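Housekeeping Operations, Handout 4
Textiles in the Guest Room: Linen Stock, Sorting and Care
Revised 19 Aug 2018

Please read this handout before the practical class. Bring it with you, because the calculation in section 2 will be done together at the table.

1. What we mean by linen

In hotel work the word "linen" has kept an old meaning. It covers every washable textile that goes from the room to the laundry and comes back: sheets, pillowcases, duvet covers, towels, bath mats, napkins. Very few of these pieces are made of flax today. When a supplier writes "linen" on an offer, you must ask if he means the group of goods or the fiber.

We divide the stock in two groups. Flat goods are sheets, pillowcases, tablecloths and napkins. They pass through the ironer. Terry goods are towels, mats and robes. They are dried in the tumbler and never ironed, as the pressure would close the loops and the towel would not take water well.

Blankets, pillows, mattress protectors and curtains are washable too, but they are counted separately. They do not change with every guest.

2. Par stock

One par is the quantity needed to dress all the rooms once. A house that owns only one par cannot work: while the sheets are in the washer, the beds would stand without them. The usual division is one par on the beds, one in the laundry, one on the shelf and one resting or in reserve. Houses which send their linen outside need one more for the transport.

Let us take the Hotel Pasari, which we use through the whole course. To dress all its beds once, it needs 556 flat sheets. At the last count in February the house had 1,950 flat sheets in good condition. Divide the second number by the first and you get 3.5 par. The manager wishes to have four par, so the house should own 2,224 sheets and is short by 274.

The purchase will be larger than this shortage. Some of the sheets now in use will be discarded before the new ones arrive, and new sheets should be washed before they go to the rooms. In class we will discuss how much to add, and why the answer for pillowcases is different.

Resting deserves a word. Many older housekeepers insist that cotton should lie on the shelf for a day after ironing. A sheet taken hot from the ironer is very dry, and it wrinkles easily when it is folded and pressed under other sheets. After some hours it takes back moisture from the air. I recommend that you follow this practice where the stock permits it.

3. Stripping the bed

The stripping of the bed looks simple, and for this reason it is often done badly. Work in this order:

Remove the pillows and take off the cases. Put the pillows on a chair, never on the floor.
Take off the duvet cover and lay the duvet with the pillows.
Look over the bed for things which belong to the guest.
Loosen the sheet at all four corners, then fold it toward the middle.
Check the mattress protector. If it has a stain, it goes too.

Do not pull the sheet from one corner only. The seam of a fitted sheet opens at the corner first, and most of the repairs in a sewing room come from this habit.

Do not use a sheet as a sack for the other linen. When it is dragged along the corridor, it takes gray marks which ordinary washing does not remove.

Guest clothing is the most important point. Nightclothes, shirts and socks get rolled into the sheets very easily, and they arrive in the laundry with the white wash at high temperature. One colored garment can spoil a full load, and the house must also pay for the garment. Lift each piece of clothing from the bed before you loosen anything. In a room where the guest is staying, fold it and put it on the chair or on the pillow after the bed is made. In a departure room, it goes to Lost Property with the room number.

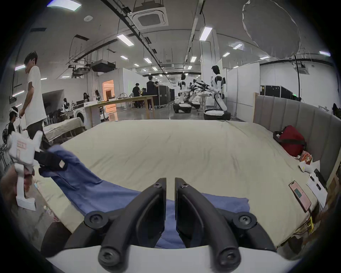 Fig. 1. A blue garment on a bed with a beige sheet.

Beige and other colored sheets have come into fashion in smaller hotels. They look warm, but they ask for more discipline. They cannot be bleached with chlorine, they fade unevenly if some sheets are used more than others, and a new sheet beside an old one shows a clear difference. Whoever buys colored linen should rotate the stock strictly: clean linen goes to the bottom of the pile, and linen for use is taken from the top.

4. Sorting

Sorting is done by three questions, in this order. Is the piece flat or terry? Is it white or colored? Is it normally or heavily soiled? Pieces with blood or other body fluids are put in a separate marked bag by a person with gloves, and they are not shaken.

The Kirkus laundry, which we will visit, sorts at the hotel side. The room attendant has 2 bags on the cart, one for flat and one for terry, and the remaining sorting is done in the linen room. Other laundries prefer to receive everything mixed and sort it on their own table. Both systems can work — but the contract must say clearly who answers for a spoiled load.

5. Washing and drying, short notes

Cotton is strong when it is wet and tolerates heat. Polyester does not like high heat in the dryer, and its wrinkles then become permanent. The mixed cloth of cotton and polyester, which most middle-class hotels buy, dries faster than pure cotton and needs less ironing, but it feels less cool on the skin.

Do not overload the machine. The linen must fall from the top of the drum through the water; if it cannot fall, it is only turned around and stays gray. Do not underload it either, as this wastes water and the spinning becomes unbalanced.

Fabric softener makes towels pleasant to touch but, used at every wash, it reduces how well they dry the skin. Use it sparingly — and never on cleaning cloths.

6. Homework

The Hotel Aklow orders 2,000 napkins for its restaurant and banquet rooms. Write one page on what the linen room must do between the delivery and the first use. Mention counting, marking, first washing, ironing and storage. Hand it in at the beginning of the practical class.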